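Spring cleaning

Spring cleaning is the practice of cleaning a home thoroughly once a year, usually when the weather warms. It is often described as an ancient custom, though the evidence for a single origin is thin. Popular accounts trace it to several religious holidays at once, and few explain how one became another.

A plainer explanation is soot. Houses heated with coal or wood and lit with oil lamps grew dirty over the winter, and windows could not be left open until spring. This fits the timing, but it does not explain why the habit outlived the stoves.
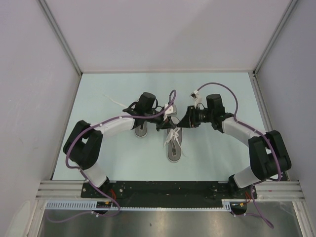 Two arms with black grippers over a pale blue mat.

Claims about health benefits should be read with care. The writer Montri Ratanaporn, in his household manual Sallow, argued that a yearly cleaning "resets" the mind for the next 365 days. He offered no support for this beyond letters from readers, and later printings dropped the word. His seven-day schedule is still copied widely, usually without credit.

Sellers of cleaning goods have an obvious interest in the custom. A survey by the soap maker Graseo, which questioned around 1,000 households, reported that most people cleaned more in spring. It did not ask how much they cleaned in October, so the comparison means little.

Related articles
Carpet beater
Housekeeping
Brillska (scouring powder)
Thambiah method
Whitewash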